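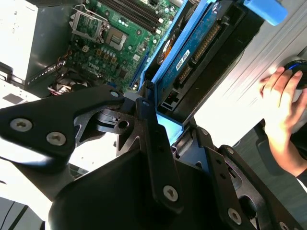
Call for participants: The Kept Things Study

Nurow Institute for Household Research, Dumgate

The Nurow Institute invites adults living in Dumgate and the neighbouring district of Ceveck to take part in a study of the things people keep at home after they have stopped using them. The study is led by Dr Veronica Bălan and is paid for by the Surdu Fund. Applications are open from 13/01/2026 and will remain open until all places have been filled.

Background

Most homes hold a number of things that no longer do the job for which they were bought. Some are kept because a repair is planned. Others are kept for a relative, for their parts, for what they once cost, or for no reason the owner can easily give. Councils know a fair amount about what residents throw away and very little about what they hold on to, and decisions on collection points, repair grants and storage in new housing are often taken without that knowledge.

An earlier study by the Institute looked at clothing and bed linen. It found that people were often clear about how an object had come into the house and much less clear about when it had stopped being used. The present study takes up that second point. It covers furniture, tools, kitchen goods, toys, bicycles, musical instruments and electrical equipment.

Who may apply

We are looking for around 80 households. One adult from each household will act as the named participant, although other members are welcome to be present at the visits. To be eligible, you must:

be aged 18 or over;
have lived at your present address for at least two years;
live in Dumgate or Ceveck, whether as an owner, a tenant or a lodger with your own storage space;
be willing to keep a short written record for 12 weeks;
be able to hold a conversation in English, or be willing to have an interpreter present at our expense.

You do not need to own a large number of things. We would be particularly glad to hear from people in small flats, from households in which several generations live together, and from anyone who has recently taken in belongings from a parent's or grandparent's home. Members of the Institute's staff and their close relatives may not take part.

What taking part involves

There are three stages. The first is a home visit lasting up to two hours, at which a researcher will ask you to choose several kept objects and talk about each of them. You decide which rooms and cupboards are opened. The second is the written record, in which you note once a week whether any of the chosen objects has been moved, used, repaired, lent, sold or given away. A week in which nothing happened should still be entered. The third is a closing interview, held either at your home or at our offices on Station Parade, whichever you prefer.

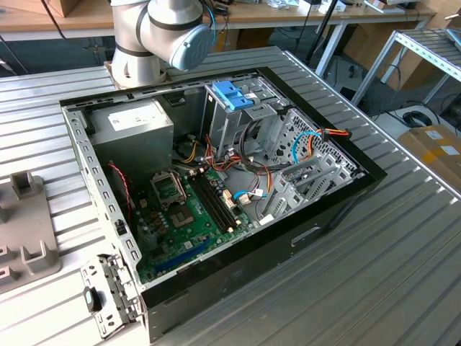

Participants sometimes ask whether an object has to be complete or in working order to be included. It does not. The condition of an object is recorded in ordinary terms and has no effect on whether it may be chosen. Where something has been opened up or taken apart, we ask that you leave it as it is until the first visit. A desktop computer lying on its side with the side panel off, the power supply in its corner and the yellow and black wires in plain view, would be entered as one object, and you would be asked how long it had been in that state and what you expected to become of it. Loose parts kept in a drawer or tin may be entered together as a single item if you think of them that way. Researchers are not able to give advice on repairs, value or safety, and will not handle or switch on any electrical item in your home.

Objects belonging to another person may be included if that person has agreed. If you are looking after something for someone you can no longer contact, please tell the researcher before the interview begins. Firearms, medicines and live animals are outside the study.

Payment and expenses

Each household will receive a single payment of £50 once the closing interview is complete. Households that leave the study early, for whatever reason, will receive a part payment according to the stages finished. Bus and rail fares to our offices will be repaid in full on production of a ticket or receipt. Parking costs can be repaid only where they have been agreed with the office beforehand.

Your information

Interviews will be sound-recorded and typed up by Institute staff. Your name, your address and any detail that might identify you will be removed from the typed copy, and the recording will then be deleted. Photographs of objects will be taken only with your written consent, given separately for each object – you are free to agree to some and refuse others. Nothing that you tell us will be passed to a landlord, an insurer or any public body, except where the law requires it.

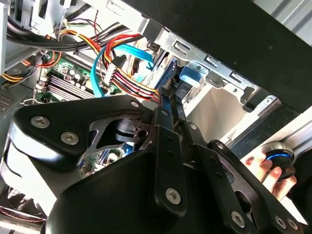

Consent may be withdrawn at any time before the typed copies are placed in the Institute's archive, which we expect to do in November. After that point it will no longer be possible to tell which copy is yours. The study has been reviewed and approved by the Institute's ethics panel, and a copy of the panel's letter is available on request.

How to apply

Please ask for an application form in writing or by telephone from the Study Office, Nurow Institute, 13 Station Parade, Dumgate. Large-print forms are available. The form asks for your contact details, the number of people in your household, the type of home you live in and a few lines on one thing you have kept and no longer use. Your answer to the last question helps us to include a range of objects and is not marked in any way.

All applicants will receive a written reply. Where more households apply than we have places for, a waiting list will be kept for each district. Questions about the research itself should be addressed to Dr Bălan at the same address. Questions about payment, access needs or interpreters should be sent to the Study Office, marked "Kept Things".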